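Gripper comparison moves to the small arm
23 October 2020

The Menbridge workshop has started on the second half of its gripper comparison. The first half, in September, used the bench arm with the Renaud parallel jaws and finished with 573 logged attempts. This half uses the small servo-driven arm and the black finger gripper from the Plavitlow kit.

The task is the same as before. The arm starts at the top of the work area, picks up a yellow block, carries it to the blue bowl and lets go. The overhead camera stays at one height for the whole session and the controller logs servo position and current on every attempt. An attempt counts if the block ends up in the bowl without touching the rim on the way in. Anything else goes down as a miss, with a note.

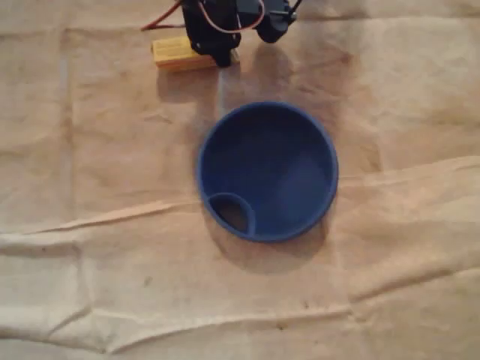
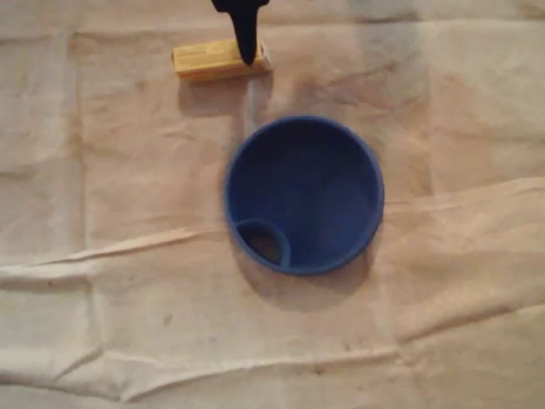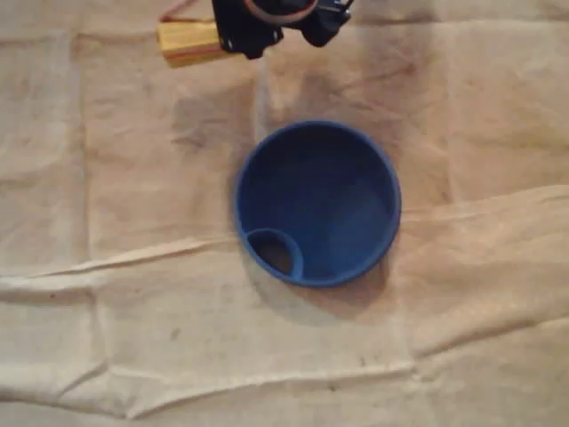 The two grippers behave quite differently. The Renaud jaws close evenly and centre the block for you, so an error of a few millimetres in the approach doesn't matter much. The finger gripper is less forgiving. If it comes down off the middle of the block, the block tends to swing as it lifts, and the release is harder to predict. On the other hand it is much lighter, and the small arm can carry it at full reach without the shoulder servo heating up.

We are still undecided on the controller. The Plondgate board that came with the arm is fine for slow moves but drops the odd position reading when all the joints run together. A replacement has been ordered. Until it arrives, speed is capped at 80 per cent and any attempt with a missing reading is thrown out and run again.

Shadows have also been a nuisance. The colour threshold that finds the rim was set under the old lights and needs to be redone before the next block of attempts. Please leave the overhead lights and the blinds as you find them.

The target for both halves together is 1231 attempts. Logs are on the shared drive under the gripper folder, with the miss notes in a separate file. If you would like to run a session, put your name on the sheet by the door. Sessions take 2 hours including calibration.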